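Bread at Home, Session 2: Flour, Water, Salt and Why We Weigh Them
Hollden Evening Kitchen
Handout updated 2020-06-25

Welcome back! Last time we got our hands dirty and talked about yeast. Tonight is the part of the course I look forward to most, even though it has some arithmetic in it. Once you can read a dough in percentages you can look at any bread recipe in the world and have a pretty good idea of how it will feel before you open the flour.

Read sections 1 through 3 before you start mixing. Section 4 can wait until the dough is resting.

1. Baker's percentages

Flour is always 100 percent. Everything else is measured against it, by weight. So a dough with 500 grams of flour and 350 grams of water has 70 percent water (350 divided by 500). Ten grams of salt in that same dough is 2 percent.

The numbers do not add up to 100, and this bothers people the first time. Let it go! The flour is the yardstick and the rest are compared to it. When you want a bigger batch, pick a new flour weight and multiply.

Our class dough, which we call Mosquera after the street the old bakery was on:

Flour 500 g (100%)
Water 350 g (70%)
Salt 10 g (2%)
Instant yeast 5 g (1%)

Try it for yourself: what would you need for 800 grams of flour? You should get 560 water, 16 salt, 8 yeast. If your salt came out at 160, check your decimal point before you go anywhere near the bowl.

2. What the water does

Flour has two proteins in it that link up when they get wet. That's gluten, and it starts forming the moment the water goes in, before you knead at all. Stir a dough until no dry flour is left, walk away for 25 minutes, come back and pull on it. It stretches! I have done this more times than I can count and I still like to poke it.

More water gives a looser dough and usually a more open crumb. At 60 percent you can roll it around like modeling clay. At 70 it is tacky but friendly. At 80 it wants to go everywhere, and you will want wet hands and a scraper. Whole wheat drinks more than white, so if you swap in some whole wheat, start at 75 and see how it feels.

Tap water is fine. Cool in summer, lukewarm in winter.

3. Weighing

A cup of flour is a wonderful unit if you never need the same cup twice. Scoop it straight from the bag and it might weigh 150 grams; spoon it in gently and it might be 120. On a four-cup recipe that gap is the difference between a soft dough and a doorstop. You don't need anything fancy to fix this, either. 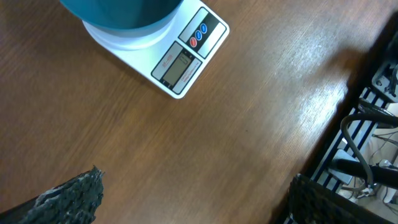 Salt and yeast are where small errors show up most, so weigh them separately and add them after the flour. For the flour and water, one bowl does the whole job. Set it on the scale, like the teal bowl on the round white platform, and while it is still empty press the zero (tare) button so the bowl's own weight drops out. Pour in flour to 500, zero again, pour in water to 350. No measuring jug to wash! Keep your fingers off the rim while you read the number, and give it a second to settle. A scale with a limit of 3,000 grams is plenty for everything in this course, as long as you remember that the bowl counts toward the limit even after you zero it.

4. Salt, a little more

Salt is there for flavor, and it also tightens the gluten and slows the yeast down. Leave it out and the dough rises fast, goes slack, and bakes up pale and dull tasting. Most everyday breads sit close to 2 percent. Fine salt and flaky salt weigh the same per gram (of course), but a spoonful of one is much heavier than a spoonful of the other.

For next session

Bake the class dough once at 65 percent water and once at 75, with everything else the same. Cut both loaves when they are fully cool and bring a slice of each. Write down the dough temperature if you have a thermometer. We'll be shaping, so bring an apron and a towel you don't mind getting floury.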